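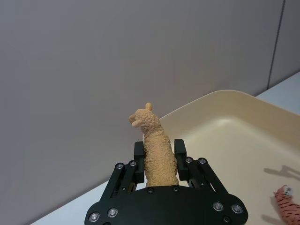 Llama figurine, tan-orange, held upright in the gripper.

Gronow timetables

README, last touched May

Old local bus timetables for Pimargate and the villages out to Morkham, typed up from paper into plain CSV. Started as a single spreadsheet, got out of hand. Use it for whatever you like, just say where it came from.

What's in it

stops.csv - one row per stop, name as printed, plus a tidied name
journeys.csv - one row per bus per direction
times.csv - the big one, journey id, stop id, time
notes.csv - footnotes off the leaflets (NS, SDO, "via hospital on request" and so on)
leaflets.txt - which leaflet each service came out of

12 services, 15 leaflets. Services 3 and 5 had two leaflets each and service 9 also got reissued when the fare table changed. Kept both versions of all three, look at the leaflet column before you join anything.

How the typing was done

By hand. Tried OCR first, it read every 1 as a 7 in the narrow columns and made up a bus at 71.40, so gave up on that. Arwel Landeg typed the Morkham side, I did the town services. Then swapped and read each others back.
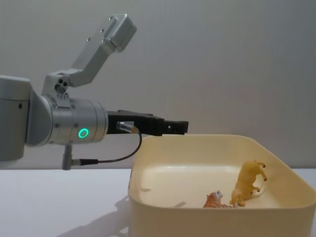
Times are 24 hour with a leading zero, 07:05 not 7.05, even where the leaflet has a full stop. Blank means the bus doesn't call there. A dash in the orignal means the same thing but some leaflets use both on one page, no idea why, both come out blank.

Stop names are a mess. "Wuster Cross", "Wuster X" and "Wuster, The Cross" are all one stop. "Wuster Green" is a different stop, up the hill, don't merge it. I did once and the whole of service 4 went backwards.

Checks

- no bus arrives before it leaves
- every stop id in times.csv exists in stops.csv
- 100 rows pulled at random and compared with the paper, 5 wrong, all fixed. All five were in the evening columns where the print is faint

Haven't repeated that since the fixes. Should do.
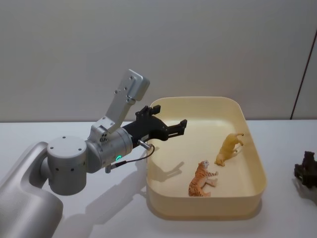 Silver arm and cream tray, white table.

Known problems

Service 7 Sunday page is missing. If anyone has it please send a scan, even a bad one.

Two journeys on service 11 have the same departure time from Pimargate station. That is how it's printed. Left alone.

School day buses are flagged SDO but there's no term calendar in here, so you can't work out which dates they ran.

Stop positions are NOT included. A few shelters have moved and I'd be guessing.
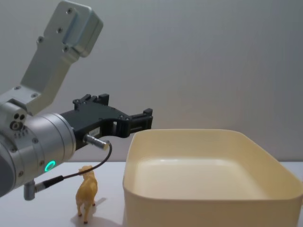 Don't use it for

Catching a bus. None of these are current.

Working out fares. Only the service 9 leaflets had a fare table I could read and I haven't typed it.

Changes

v3 - merged the Wuster Cross names, added notes.csv
v2 - fixed evening times, split times out of journeys.csv
v1 - first go, don't use, half the Morkham stops are spelt wrong

Corrections

Put the leaflet name, the page and the row in your message please, "service 2 looks off" isnt enough to go on. Arwel has the paper copies in a box file so anything on the Morkham side goes to him first.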